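4.2 Securing the Bin and Routing Arm Cables

Carry out this procedure before the first run of each shift and after any bin change. It applies to all Jirkivell picking cells with a single arm. Only persons listed in the cell log may enter the work area.

CAUTION: Press the emergency stop and lock out arm power before reaching over the bin. A paused program is not a safe state.

1. Set the bin on the tabletop inside the marked position. The floor of the bin must sit flat.

2. Fit a clamp at each rear corner. Tighten by hand until the bin does not shift under a firm push from any side.

3. Check the cable bundle along the full length of the arm. Replace any tie that is cracked or missing.

4. Leave a service loop at the wrist joint. The loop must allow 90 degrees of wrist rotation in both directions without pulling on a connector.

5. Inspect the fingertips for cuts and looseness. Replace both as a pair — never one alone.

6. Load the test objects. Keep mixed shapes in the same load and do not stack them against the walls.

7. Restore power and jog the arm to all 4 corners at reduced speed. Stop if the loop touches the bin rim.

NOTE: Scuffs on the bin floor are acceptable. Replace the bin if the floor is cracked through, or after 1,000 hours of use.

Record the check in the cell log with initials. Report clamp faults to Lionel Guillot, cell safety.

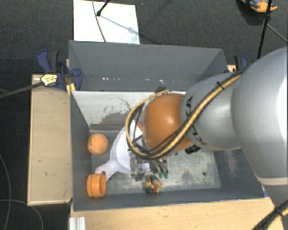 Figure 4-2. Gripper over the loaded bin, with cable loop at the joint.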